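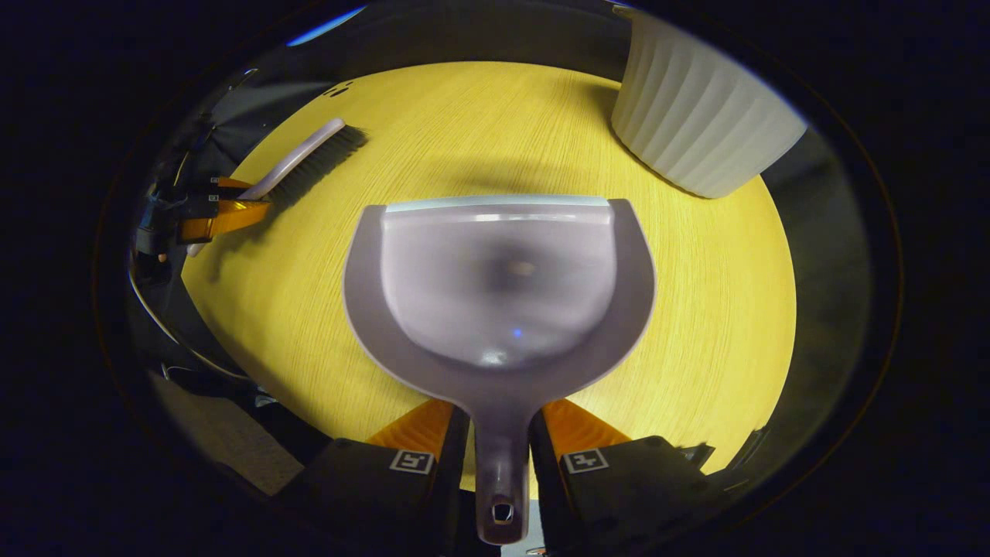

A grey dustpan over the round yellow table at Hanlow.

The first thing the woman who runs the cleaning cupboard at Hanlow wants to talk about is the lip.

"Look along the edge," she says, holding up a dustpan and shutting one eye. "If it's straight, you've got years left in it. If there's a nick in the middle, you'll be chasing the same line of dust across the kitchen until bedtime!"

Hanlow is a shared house and workroom on the Judamden road, with a long kitchen, a sewing room, a bench for small repairs and a great many crumbs. She has looked after the cleaning things there for six years, and I had come to ask her how a place used by so many people stays so pleasant to walk into. I thought we might manage half an hour. We were still going at four in the afternoon, the teapot had been filled three times, and I have since gone home and thrown away my own dustpan.

She came to it by accident, she tells me. She had moved in one March with two suitcases and a very good broom, and people kept borrowing the broom.

"I didn't mind them borrowing it, I minded where it came back to. Behind the fridge, out on the step, once in the bath. So I put a hook up by the kitchen door and hung it there, and after that it mostly came home. Then I thought, well, why has only the broom got a hook?"

There are hooks all over the place now. She is very keen on anything with a hole in the handle, and will turn down a nice brush that hasn't got one. A dustpan left on the floor gets kicked, she says, and one put away flat in a cupboard has things piled into it (pegs, batteries, half a packet of seeds) until someone wants to sweep up and has to empty it out on the worktop first.

"Hang it up and it's just a dustpan again. You grab it, you use it, you put it back. Lovely."

The handle should be slim enough to hold together with the brush in one hand, she says, which leaves the other free for opening the bin. She demonstrates this several times, walking backwards and forwards to the bin with real pleasure.

I ask about shape, and she is off again. A wide scoop suits the kitchen and a shallow one suits almost everywhere, provided you don't try to carry too much. She likes the inside curved, with no tight corners where flour can pack itself in. Plastic does her fine. She had a metal one from Flornari for a while and was fond of the look of it, but it rang like a bell every time it touched the tiles, and the person sleeping over the kitchen worked nights.

And colour?

"Grey! Everyone laughs at me. But I had a white one, and it looked filthy after a day, and I had a black one and couldn't tell whether I'd emptied it. On grey you can see crumbs and you can see tea leaves, and a little brown mark doesn't spoil your morning."

Little brown marks do get seen to in the end. She uses warm water, a drop of washing-up liquid and an old nail brush, working from the handle end out towards the lip, and then she stands the pan up to drain. If the mark is still there after that, she lets it be. She has no patience with strong sprays and says most of what people call a stain is only jam.

We move on to the table, which she loves even more than the broom. It is round, made of wood, and a yellow so bright that I laughed out loud when I came in. The grain shows through in fine lines right across the top. She wouldn't hear of a cloth over it.

"You can't be gloomy at it. I've tried. I sat there with a gas bill for 150 pounds and I still felt quite cheerful."

A round table is kind to the person sweeping up, too. There are no corners for the crumbs to hide at, and you can go the whole way round with the hand brush, bringing everything in towards you, with the pan held just under the edge. She does this after breakfast and again at six. Then a damp cloth, well wrung out and wiped along the grain, and a dry one straight after. The second cloth is the bit people skip, and she can tell when they have.

Does she ever get fed up with it all?

"With people's shoes, yes. With sweeping, never. It takes no time and you can see what you've done, and how many jobs can you say that about?"

Her next plan is the cupboard under the stairs, where the Pretorius carpet sweeper lives with a bucket, two mops and a roll of lino left by the people before. The lino is going. She would like a shelf for the cloths, a low hook for the children's brush and, if there's room, a second dustpan for the sewing room, where at present they pick up pins with a magnet and leave the threads for her.

"Another grey one," she says. "Same as the first, if I can find it."

She walked me to the door, spotted a leaf on the mat and went back for the brush.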